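**Isness 缝合训练套件(学生版)**

Isness 套件供高校手术机器人社团和课程组使用,由 Adport 组装,Stoletti 提供软组织垫。训练内容限于单纯间断缝合:夹针、进针、出针、拉线、打结。套件不含机械臂,须配合已有的双臂平台。 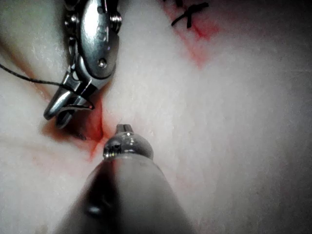
*双器械缝合练习,近景。左上为抓持器械,钳口闭合,缝线接至钳口处。*

## 套件内容

- 软组织垫,2 块
- 带线弯针,黑色编织线,40 根
- 垫座与压条,1 套
- 评分表模板(中、英文)

软组织垫可重复使用,更换周期由课程组自定。同一切口不建议拆线后再缝,针孔会扩大,拉线阻力偏低,成绩不可比。

## 社团赛用法

Van den Broek 杯学生组自五月起采用本套件。每队两名操作员轮换,单轮限时 27 分钟,满分 100 分,按针距、边距、线结和组织损伤四项计分。指导教师 Rasa Kütt 编写的赛前练习单随套件附送,建议先完成单臂夹针,再进入双臂传针。
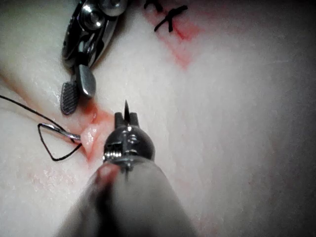
针距与边距在结束后由裁判用卡尺测量,操作过程只记录失误。常见失误是松钳后余线管理不当:针留在组织上、钳口张开时,线在针旁折成三角形的环,下一次夹持前应先把环理到器械行程之外,否则易被钳口带入。已完成的线结应留在工作区一侧,不得被器械杆反复擦碰。线尾长度不计分,但两端须可辨认,以便裁判检查结型。

## 安装要求

垫座用四颗螺钉固定,台面须平整。腕部相机对焦于切口中段,近端器械杆虚焦属正常。光源置于正前方时金属件反光较强,自动识别钳口的项目组宜加漫射片,并固定曝光。

## 订购

以课程或社团名义下单,需附指导教师签字。软组织垫和带线弯针可单独补购,垫座不单售。弯针属锐器,使用后放入锐器盒,数量与领用单核对。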